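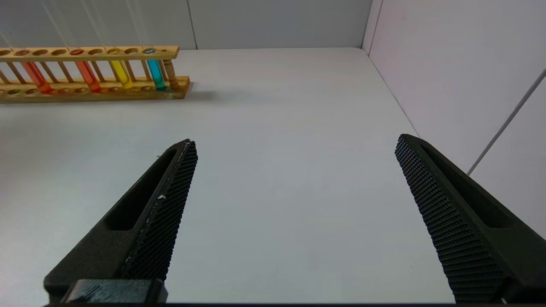
The Dusano is a range of ellipsoidal theatre spotlights made by Ernix, a lighting manufacturer based in Stumorville. It was designed by Wenche Eide and Alcides Honorato as a replacement for the company's older tungsten profile fixtures, and is used mainly in small theatres, school halls and touring shows. Controls on the fixture are shaped to be found by touch in the dark. The grips on the shutter handles carry a fine diamond pattern of small raised bumps, a texture also found on the inner faces of some gripper fingers, and the colour frame latch has a smooth face so that the two are not confused.

Design

The body is a die-cast aluminium shell in two halves, joined at the gate. The rear half holds the light source and heat sink, and the front half holds the lens tube, which can be removed without tools. Four shutters sit in three planes at the gate and rotate together through 28 degrees either way. A pattern slot behind them accepts metal or glass gobos.

The first model used a 286 watt white light engine. A later version added amber and lime emitters to give warmer tones on skin, at the cost of some output in the colder whites. Both versions are cooled by a fan that can be set to a fixed low speed for quiet scenes.

Control

The fixture is controlled by DMX and has 3 operating modes. The simplest uses a single channel for intensity. The others add fine dimming, strobe and, on the colour version, separate control of each emitter. Dimming curves are chosen from a menu on the rear panel and are kept when the power is off.

Production and use

The first batch of 500 units was sold largely to rental houses. Thongsuk, a touring supplier, asked for a stronger yoke after finding that the original bent in transit, and the heavier part became standard the following October. Lighting designer Fatima Ezeani used the colour version for a season of chamber opera, with Jussara Prado as programmer.

Lens tubes from the older Ernix profiles fit the Dusano, but their colour frames do not.

See also

Ellipsoidal reflector spotlight
Gobo (lighting)
Stage lighting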